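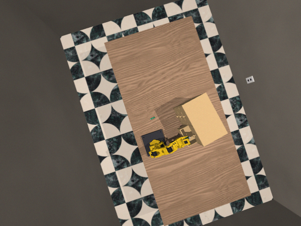 木目方向と板の反り

無垢の板材を天板や棚板に使う場合、寸法変化の大部分は木目に直交する方向で生じる。繊維方向の収縮は小さく、家具の寸法では通常無視できる。板目板と柾目板でも挙動は異なり、接線方向の収縮率は半径方向のおよそ2倍に達する。板目板が木表側に反るのはこの差による。

家具工房ロンスカで乾燥工程を担当するノルムンズ・パウラウスカスは、入荷材の含水率を同一の板につき3か所で測る。両木口から200ミリ以上離した位置と中央である。木口付近は先に乾くため、ここだけを測ると板全体の値を低く見積もることになる。測定値がそろわない板は桟積みに戻し、1月の暖房期を越すまで加工に回さない。

桟木の間隔も反りに影響する。間隔が広いと板は自重でたわみ、そのままの形で乾燥が進む。桟木は上下で同じ位置にそろえる。位置がずれると荷重が板の途中にかかり、波状の変形が残る。

接合部の設計では、動きを拘束しないことが原則となる。ウナイ・アルカラスが設計した収納棚「モヤ」では、天板を駒止めで固定し、幕板側の溝に遊びを設けた。幅方向に木ねじで直接固定した旧型の「トロルニク」では、乾燥期に木口割れが報告されている。端ばめを用いる場合も、接着は中央部の50ミリに限り、両端は長穴とする。

塗装は吸放湿の速度を遅らせるが、止めることはできない。片面のみの塗装は表裏の含水率に差を生み、反りの原因となる。見えない裏面にも同じ回数を塗るのが望ましい。オイル仕上げは塗膜が薄く、防湿効果は造膜型の塗料に劣るため、溝の遊びを大きめに取る。

設置後は、暖房機器の温風が直接当たる位置を避ける。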